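Section 4. Setting Up and Using the Parcel Scanning Station

4.1 Purpose of This Section

This section explains how to place the scanning station on the work table, prepare it for a shift, and scan outgoing and returned mailer bags. It applies to all packing tables at the Brevel site and replaces the loose instruction sheets previously kept at the tables. Operators must read Section 2 (General Safety) before carrying out the steps below.

Questions concerning this section should be directed to Chrysanthi Deligiannis, Site Training. Requests for spare parts should be sent to Vangelis Gkikas in the Raptis supply office.

4.2 Placing the Station

1. Clear the table completely and wipe it with a dry cloth.
2. Set the base plate flat near the middle of the table. The base plate must not extend over the table edge.
3. Turn the station so that the front of the column faces the operator.
4. Measure from the front edge of the table to the front edge of the base plate. The distance must be at least 104 mm.
5. Route the power cable behind the column and down the rear of the table. Secure it with the clips supplied.
6. Press lightly on each corner of the base plate. If the plate rocks, check for debris underneath.

Caution: Do not lift the station by the screen panel. Hold the column with one hand and support the base plate with the other.

Caution: Do not place drinks or open containers of liquid on the table at any time.

Note: Overhead lights may reflect in the screen panel. Turn the whole station slightly until the display can be read. Do not attach paper or tape to the panel to reduce glare.

4.3 Arranging the Table

Each table is divided into a left side, a center, and a right side. Parcels that have not been scanned and parcels that have been scanned are kept on opposite sides of the station. The supervisor assigns the sides at the start of the shift, and the arrangement remains the same until the shift ends.

1. Place one open crate beside the station. Leave a hand's width between the crate and the base plate.
2. Confirm that the crate is empty before the first parcel is placed in it.
3. Keep the base plate clear except during a scan.
4. Store tape, cutters, and spare bags on the shelf below the table.

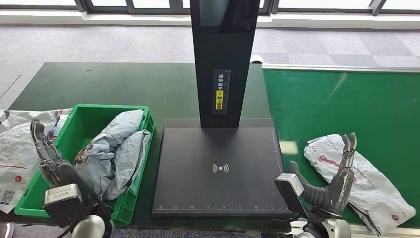 Soft mailer bags require more care than boxes, as they fold easily and the waybill may be hidden in a crease. Bags should be smoothed by hand before they are brought to the station. The waybill must face up, and the label on the front of the column carries this instruction in Chinese (请将面单朝上放置, "please place the waybill face up"). Bags placed in the green crate should be laid flat; when they are piled over each other in a crumpled state, as the two blue-gray bags are, a waybill is more easily missed and the crate holds fewer parcels. Bags waiting on the table surface should likewise be flattened and kept apart from one another.

4.4 Starting the Station

1. Switch on the power at the rear of the column.
2. Wait for the ready message to appear on the screen panel.
3. Enter the four-digit table code. Table codes at this site run from 0600 upward and are posted at the supervisor's desk.
4. Scan the test card stored with this manual. The screen should show the code 803.
5. If another code appears, switch the station off, wait one minute, and repeat steps 1 through 4.

Note: If the test card fails a second time, place the station out of service and record the failure in the Driltus log. Do not exchange stations between tables without approval.

4.5 Scanning a Parcel

1. Take one parcel only.
2. Locate the waybill. Flatten any folds that cross the barcode.
3. Lay the parcel on the base plate with the waybill facing up. Center the waybill over the white symbol in the middle of the plate.
4. Remove both hands from above the plate.
5. Wait for the confirmation tone, then check that the number on the screen matches the last digits of the waybill.
6. Move the parcel to the scanned side of the table.

Note: Some courier bags carry a printed QR code as part of the bag design. This code is not the waybill. If the screen shows "Unknown code," turn the bag so that the waybill is centered and scan again.

4.6 Using the Ruler Markings

White ruler markings run along the bottom and right edges of the base plate, and a further scale runs along the right edge of the column label. They are provided for quick size checks -- they do not replace the measuring table used for freight.

1. Align one corner of the parcel with the start of the scale.
2. Read the length and width from the base plate.
3. Read the height from the column scale.
4. Send any parcel with a side over 600 mm to the freight desk without scanning it.

For soft bags, press the contents gently toward the center before reading the height. Do not compress bags marked as fragile.

4.7 End of Shift

1. Confirm that no parcels remain on the table or in the crate.
2. Close the session on the screen and switch off the power.
3. Wipe the base plate and the column label with a soft, dry cloth. Solvents will remove the ruler markings.
4. Return the crate to the stack beside the Grernumura loading door.
5. Sign the table sheet, Form 1137, and leave it at the supervisor's desk.

Section revised September 19, 2026. Continue to Section 5, Handling Damaged Waybills.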